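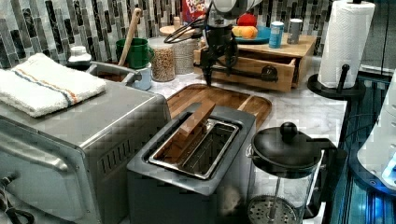
Tove Oddsson objected to the grasp planner before anything else: the candidates score well, she wrote, but the ranking takes no account of what the arm has to do after the fingers close. I agree, and it is my main complaint about Treresance.

We ran the 4 Apr 2020 build on a counter setup with a small wooden box whose drawer has to be pulled. Clutter is heavy, with a toaster, a French press and a plate of fruit on top of the box.

Perception is the strong part. Segmentation and pose come back in 265 ms on our machine. Glass is still poor, and the carafe needed a hand-placed collision box.

The motion planner is competent. It takes four seeds by default; two were enough for us. Drawer pulls are defined as a line and a travel limit in a plain config file, easier to edit than the Cledlow equivalent.

Tooling is uneven. The log viewer drops timestamps when a plan is canceled, and the March release notes list this as fixed. Replay works well.

Recommended for labs that already have their own grasp ranking. Others should wait for the next release.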